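Limpiar los palos de golf en casa (y otras cosas que he aprendido a base de estropear)

Juego al golf regular tirando a mal, pero los palos los llevo como una patena, eso sí. Empecé a cuidarlos el año que me compré un juego de segunda mano en Mutano, con las ranuras tan llenas de tierra que parecían lisas. Me preguntáis bastante por este tema en los comentarios, así que reúno aquí mis apaños, todos con cosas que ya tenéis por la cocina o el trastero.

Los hierros

Un cubo de plástico, agua templada y un chorrito de lavavajillas. El agua, que no queme, que el pegamento que une la cabeza a la varilla no lleva bien el calor. Llenad el cubo solo hasta cubrir las caras y dejad el casquillo negro por encima del agua. Con 5 minutos me basta, y si vengo de un campo embarrado les doy alguno más.

Luego, cepillo de dientes viejo y a frotar siguiendo las ranuras. Para el barro seco que no sale uso un palillo de madera de los de las aceitunas. Nada de estropajo metálico ni de punta de cuchillo, por favor, que yo le hice a un wedge una raya que todavía me duele cada vez que lo saco de la bolsa.

Las maderas y el driver

¡Estos no se sumergen! Paño húmedo, una gota de jabón, otro paño seco y listo. Si la corona tiene marcas de haber rozado con los demás palos, a veces se van con un poco de pasta de dientes blanca (de la normal, sin bolitas) frotada con el dedo y sin apretar. Si es un arañazo de verdad no se va, os lo digo ya.

Los grips

Es lo que más se olvida y lo que más se nota en la mano. La crema solar, el sudor y la grasa del bocadillo del hoyo nueve se quedan ahí pegados. Yo los limpio con una bayeta mojada en agua jabonosa, bien escurrida, girando el palo poco a poco, y los aclaro con otra bayeta con agua sola. Después los dejo secar de pie, apoyados en la pared, lejos del radiador.

En junio, que es cuando más juego, lo hago cada 3 vueltas. El resto del año, cuando me acuerdo.

Dónde hacerlo sin liarla

Durante años lo hice en la bañera, hasta que la arena de búnker empezó a atascarme el desagüe. Ahora lavo en el fregadero, pero siempre con el cubo dentro, y el agua sucia la tiro a las macetas del patio o la cuelo con una media vieja antes de echarla. También pongo una toalla doblada en la encimera para apoyar los hierros, que un golpe tonto con la cabeza de un palo se nota mucho. 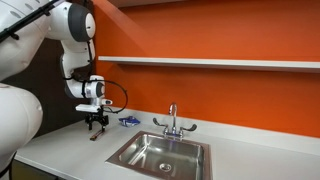

Las bolas

Las recuperadas del lago van a remojo 48 horas en agua con un chorro de vinagre blanco, en un táper con tapa (el olor, ya sabéis). Después, jabón y cepillo de uñas. La última tanda fue de 23 bolas y casi todas quedaron decentes, aunque las que llevan mucho tiempo en el agua se quedan amarillentas para siempre y esas las reservo para los hoyos con obstáculo de agua, de donde suelen volver a su elemento natural.

Los zapatos

Primero se deja secar el barro y luego se golpean las suelas una contra otra, en la calle, nunca en el pasillo. Los tacos se repasan con un cepillo duro. Para guardarlos, papel de periódico arrugado dentro y los cordones flojos. Si huelen, una cucharada de bicarbonato metida en un calcetín fino, una bolsita en cada zapato, y hasta el día siguiente.

El guante

A mano, con agua fría y una pizca de jabón neutro, y sin retorcerlo. Lo aprieto entre dos toallas y lo dejo secar a la sombra, estirándolo un poquito con los dedos cuando todavía está húmedo. Si es de piel se os va a quedar algo tieso, pero poniéndoselo un rato en casa viendo la tele vuelve a su sitio.

La bolsa

Vaciadla entera de vez en cuando, boca abajo, encima de una sábana vieja. Aspirador con la boquilla estrecha por los bolsillos y un paño húmedo por fuera. Las cremalleras que se atrancan las repaso con la punta de un lápiz o con un trocito de vela, y corren como nuevas. Y mirad bien el bolsillo de abajo, que en el mío apareció un plátano.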